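Refinishing a small pine chest: shellac or water-based poly?

mossgate
Posted 2021-07-14
I'm stripping a small pine chest I bought at the Brasness flea market in May. It had a thick yellow varnish on it and I'm down to bare wood on everything except the feet. I want it to stay pale. Shellac or water-based poly?

tern_and_co
Shellac, the blonde kind. Two thin coats, light sanding between them. It dries fast and you can fix it later without stripping the whole thing.

halfpint16
I'd go the other way. Shellac marks if anyone sets a wet glass on it. I used Prostura water-based on a dresser and it hasn't yellowed.
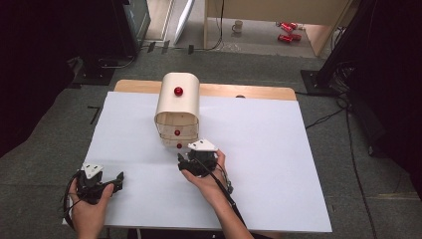
I put on three coats and waited overnight between them. The can says 2 hours but it still felt soft to me at that point. Do the drawer fronts off the piece if you can get them out, and take the knobs off first.

tern_and_co
A glass ring on shellac comes out with a little alcohol on a rag. Poly gets a scratch and you're sanding the whole top.

halfpint16
Most people aren't going to do that with the rag. They'll leave the ring.

mossgate
It's going in a hallway, so no glasses. Does either one raise the grain?

oldquarry
Water-based will. Wipe the wood down with a damp cloth, let it dry, sand with 220, then start. Test on the back first whichever one you use.

mossgate
OK, trying shellac on the back panel this weekend. The feet still need another round of stripper.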